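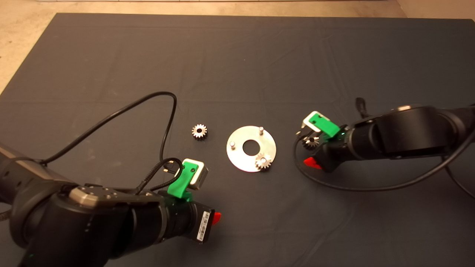
How Two Robot Arms Build With Gears

A page for young visitors, written by Triin Pētersons after the open day at the Calelach workshop, 23 February 2020

Have you ever tried to put a ring on a stick with your eyes closed? It is possible, but you will miss a few times. For a robot, even with its eyes open, this kind of work is quite hard. At our open day many children stood in front of the table with the dark cloth and asked very good questions. I could not answer all of them, because there was much noise and everybody was talking at the same moment. So I have written the answers for you now.

What is the job?

The job is called assembly. This is a long word for putting parts together. Our parts are a round metal plate with a big hole in the middle, and some small gears. On the plate there are short pegs that stand up like tiny posts. Each gear has a hole in its center, and the hole must go over a peg.

When it is done by a person, it takes a few seconds. You pick up the gear, you put it down on the peg, you feel a little drop under your finger, and it is finished. You do not think about it at all. But your hand and your eyes have been training since you were a baby!

What is a gear?

A gear is a wheel with teeth. The teeth do not bite anything. They fit into the spaces between the teeth of another gear. When you turn the first gear, it pushes the second one, and the second one turns too – but in the other direction.

You can find gears in a wind-up toy, in a hand mixer in the kitchen and in some clocks. If a small gear turns a bigger gear, the bigger one moves more slowly but it can push harder. If a big gear turns a small one, the small one goes fast. A boy named Ekanayake told us that his grandfather has a clock with gears that you can see through the glass. I would like to see this clock very much.

Why are there two arms?

You also have two arms, and you know how useful it is. Try to open a jar with only one hand. With two arms a robot can reach the parts from both sides of the table. One arm can hold a gear while the other one waits, or goes to a different place on the plate.

At the end of each arm there is a gripper. The gripper is a kind of hand, but a very simple one. It opens and it closes. It has no thumb and no little finger, so it cannot turn a gear around in its palm as you can do. It must take the gear in the right way from the beginning.

On top of each gripper there is a bright green part. It was made with a 3D printer, and it holds a small camera in a white and silver box. So the arm has its eye very close to its fingers. Imagine that you had an eye on your wrist! It would look strange, but you would find your lost pencils under the bed much more quickly.
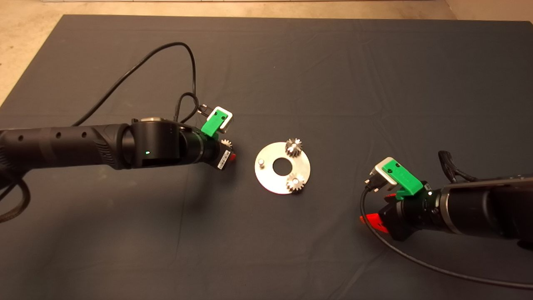 How does the robot know where to go?

This was the question that I heard the most. A robot arm does not see a gear in the way you see it. The camera makes a picture, and a picture is only a very big number of colored dots. The computer must find out which dots are gear and which dots are cloth. Silver metal on a dark cloth is easier to find than silver metal on a silver table. This is one reason why we like the dark cloth. (The other reason is that small parts do not roll so far on it.)

When the computer has found the gear, it must decide how to move the arm. An arm has many joints. You have a shoulder, an elbow and a wrist, and they work together without asking you. In the robot each joint has its own motor, and the computer must tell every motor how much to turn. If one of them is a little bit wrong, the gripper comes to the wrong place.

The last part is the most difficult. The hole in the gear is only a little larger than the peg. If the gear comes down too much to the side, it sits on top of the peg like a crooked hat. Then the arm should lift it and try again. In August we let a robot practice the same peg 100 times, and I can tell you that it is possible to become very tired from watching this. The robot did not become tired. 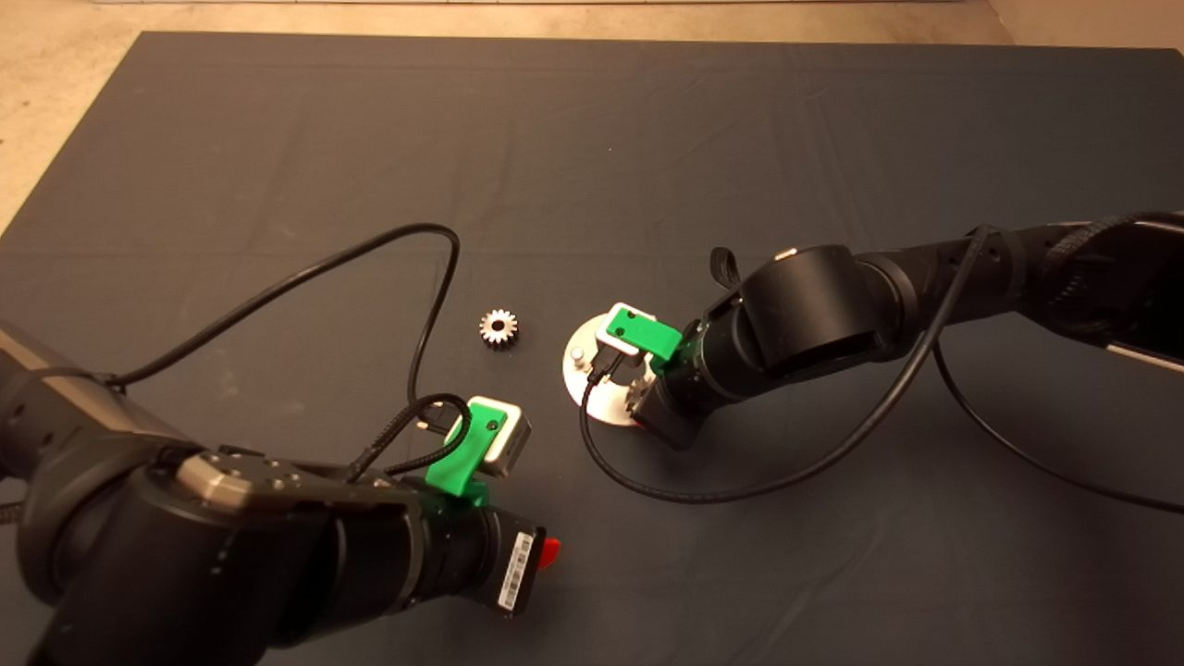

A girl asked me if the robot is sad when it drops a gear. No, it is not sad. It does not feel anything. But the people who write its program are sometimes a little sad, and then they drink tea and look for the mistake.

Can I touch the robot?

Please do not touch the arms when they are on. They are strong, and they do not know that you are there if we have not taught them. Even the grown-ups who work here every day keep their hands away from the table when the arms are moving. Also do not pull the cables. The black cables carry power and pictures, and the arm needs them to be free.

Try it at home

You need 2 pencils, some rings of dried pasta and a lump of modeling clay.

Put the clay on the table and stand one pencil in it, with the tip down. This is your peg.

Put a pasta ring on the table. It should be large enough to go over the pencil.

Now take the other pencil and use it together with one finger as a gripper. Pick up the ring and bring it to the peg.

Do it 4 times. Then close one eye and do it 4 times more. Was it harder? With one eye it is more difficult to know how far away a thing is.

If you have a friend with you, the friend can be the computer. The friend says "left," "right," "up" and "down," and you keep both eyes closed and do only what you hear. My sister and I tried this in the kitchen and we found pasta behind the fridge one week later.

Words to remember

Assembly: putting parts together to make one thing.
Gear: a wheel with teeth.
Gripper: the hand of a robot arm.
Joint: a place where the arm can bend or turn.
Peg: a short post that a part can sit on.

If you have another question, write it on a card and ask a grown-up to bring it to the front desk at Calelach. Drawings of robots are also welcome, and we hang them in the hallway next to the coats.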